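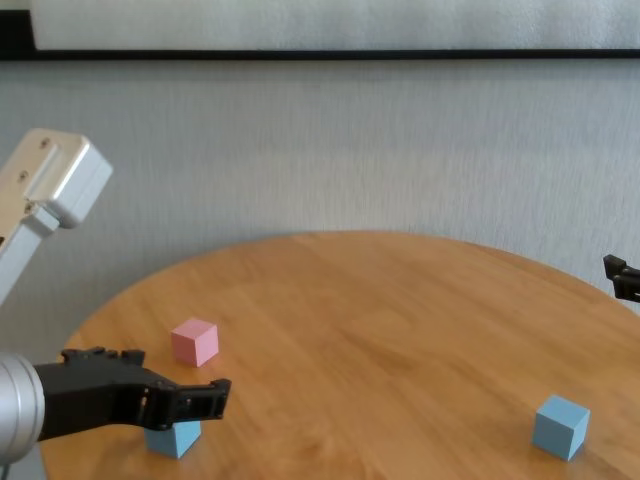 Round wooden table, honey-orange finish with visible grain.

Citex 235 Interior Oil
Maker: Soratwood
Supplied by: Escobedo Finishing, Kombridge
Container: 600 ml can, resealable
Sheen: low
Tint: none

Citex 235 is a one-part penetrating oil for indoor wooden tabletops, desks and shelving. It soaks into the surface fibers and leaves a thin film that can be repaired in patches. It is not suitable for floors, outdoor furniture, or surfaces already coated with lacquer or polyurethane. Old film finishes must be removed to bare wood before use.

The oil darkens most woods slightly and deepens the contrast between light and dark grain. Pale woods shift toward yellow over the first months and then settle. Always try the product on the underside of the piece first, sanded to the same grit as the top.

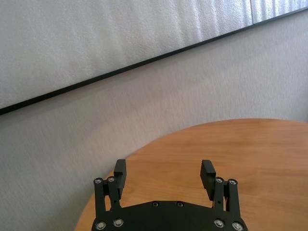
KOMBRIDGE, 27th March

Revised data sheet in effect. The earlier sheet allowed a third coat on end grain. This has been withdrawn after samples stayed tacky past the stated cure time. Two coats are the maximum on all surfaces. Stock with the old label is the same formula and can be used with the revised instructions. Questions on the change go to Paavo Toivonen, technical desk.

Surface preparation
Sand with the grain, finishing at 150 grit for open-grained wood and 180 for closed. Finer sanding closes the surface and reduces uptake. Vacuum, then wipe with a lint-free cloth. The wood should be at room temperature.

Application
Stir the can from the bottom. Do not shake. Spread a thin coat with a white pad or short-nap roller, working along the grain. Wait 15 minutes and remove all oil still standing on the surface. Missed oil dries to a gummy patch that has to be scraped back. 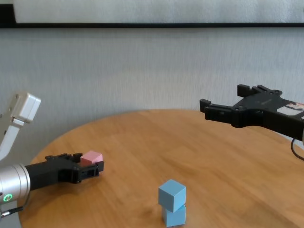 Let the first coat dry overnight before starting the second. The second coat uses less oil and should be buffed until a clean cloth comes away nearly dry. On round tops, treat the rim before the face so that runs can be picked up in the same pass. Veneered edges take one coat only.

Curing
Light use after 2 days. Keep water, hot dishes and table covers off the surface for a full week. Low temperatures lengthen all of these times.
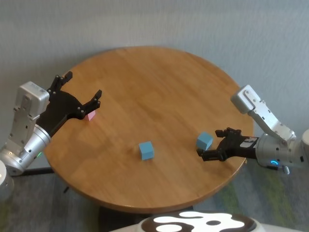
Round tabletop with a dark edge band, seen from above.

Care
Dust with a dry or barely damp cloth. Avoid ammonia cleaners and scouring powder. Dull areas can be re-oiled without sanding the whole top.

Storage and disposal
Close the lid firmly and store away from frost. Oily rags can self-heat and catch fire. Soak them in water and keep them in a closed metal container until disposal.

Related items
White pads, pack
Lint-free cloths, roll
Mixing paddle, 304 stainless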